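What I Brought Home from the Sturnham Robot Open Day (Tips for the Junk Drawer, Mostly)

I went to the open day at Sturnham for the coffee and the parking, which were both free, and came home with two pages of notes about tidying up. I know! You go to look at robot arms and you end up thinking about your kitchen drawers. But I stood at the picking demonstration for so long that my feet hurt, and I kept seeing things I could use at home, so this month's tips are all from there.

The idea of the demo is simple enough. A robot arm reaches into a bin of odds and ends, takes hold of one thing, and moves it over to the other side of the bin. Then the next thing, and the next. The people running it had a sheet taped up with the day's tries on it, and when I walked in they were at 88. By the time I left it said 401 (I had wandered off for a sandwich and a long look at the Purves stand, where they were selling drawer liners, so I can't claim I watched them all).

Tip 1. Spread it out first

When everything was in a heap, the arm dithered. When the woman at the table gave the things a bit of a spread, it went much faster. I tried it on my own junk drawer the same evening. Tip the whole lot onto an old towel, push it flat with your forearm, and only then start sorting. You'll find the tape measure in the first minute instead of the last.

Tip 2. Two spaces, one direction

I used to sort into five or six little piles and then lose track of which was which. Now I use a big dishpan with a piece of board wedged across it. Unsorted stuff goes in the big side, things I've dealt with go over the board, and nothing is allowed back. If I pick something up, I have to decide. It is amazing how quickly you decide about a dried-up glue stick when you aren't allowed to put it back down.

Tip 3. Clamp the thing you're working out of

They had spring clamps on the bin, the kind with the orange handles, and I could have kicked myself. How many years have I been chasing a plastic tub around the counter with one hand while digging in it with the other? A couple of spring clamps cost next to nothing. I now use them on the tub when I'm sorting screws, on the cutting board when I'm scraping labels off jars, and on the trash bag so it stays open on the edge of the workbench. That last one is my favorite. Fold the bag over the rim, clip both sides, done.

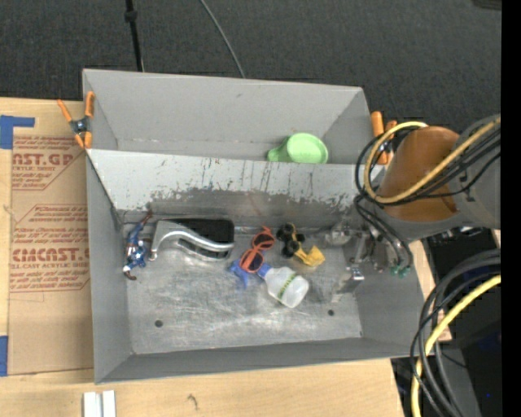
Tip 4. Go for the easy piece

I asked how the arm chooses, and was told that it mostly goes for whatever it thinks it has the best chance of gripping. Sunglasses are a pain, apparently, and anything lying across something else is worse. Well, I do the opposite. I always start with the knot of string and the tangled chargers, get cross, and quit. So: easy things first. By the time you get to the tangle there's room around it, and you can see both ends.

Tip 5. Leave the brown paper on

If you buy acrylic sheet for shelf fronts or a splash guard, don't peel off the protective paper until the very last minute. Mark your cuts on the paper, saw through it, drill through it, and peel when you're ready to hang the piece. I learned this the expensive way in July with a panel for over my stove. Blue painter's tape is good for holding a sheet down while you measure, too, and it comes off without a fight.

A small one about cables, while I think of it. The demo I saw before lunch, on the Caltia stand, had a much smaller arm called Tendon, and the young man there told me he spends more time looking after the cables than the robot. Give them a generous loop wherever something moves, he said. I've done that with the cord on my sewing lamp, which used to yank itself out of the wall every time I swung it over, and it hasn't come out yet.

The next open day is 24th August and they're letting in 100 people, so get your name down early if you want to go. Wear comfortable shoes. The sandwiches are fine but the egg ones go first.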